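Stastside Parish Words
A word list of local speech, version 5

What is in this set

The set holds 3,787 entries collected in Stastside and in the farms towards Irnside. Each entry gives one word or short saying, its meaning in everyday English, and the place where it was heard. I started it for my own use, when I moved here and could not follow the talk at the bus stop.

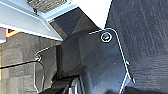 Many words have more than one spelling. I kept all of them, with the most common one first. Where two people gave me different meanings, both are in the entry, divided by a semicolon.

Files

words.csv — the full list, one entry per line
sayings.csv — 259 longer sayings, which are not repeated in words.csv
places.txt — short forms of the place names

Columns in words.csv

word: the main spelling
other: further spellings, may be empty
meaning: plain English
place: S for Stastside, I for Irnside, W for Warnis
sure: yes, no or half

Please take "half" seriously. It means that I heard the word only once, or that the speaker was not certain.
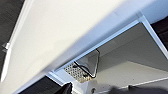

Known problems

The Warnis part is thin, with only 100 entries, and nearly all are about sheep and weather. Words for cooking are better covered than words for boats. Some entries still have the accent marks wrong — I will repair these in June.

Use

You may copy and change the list freely. If you print it, please name the Tran Word Group as the source and say which version you used.

Last changed: 15 April 2022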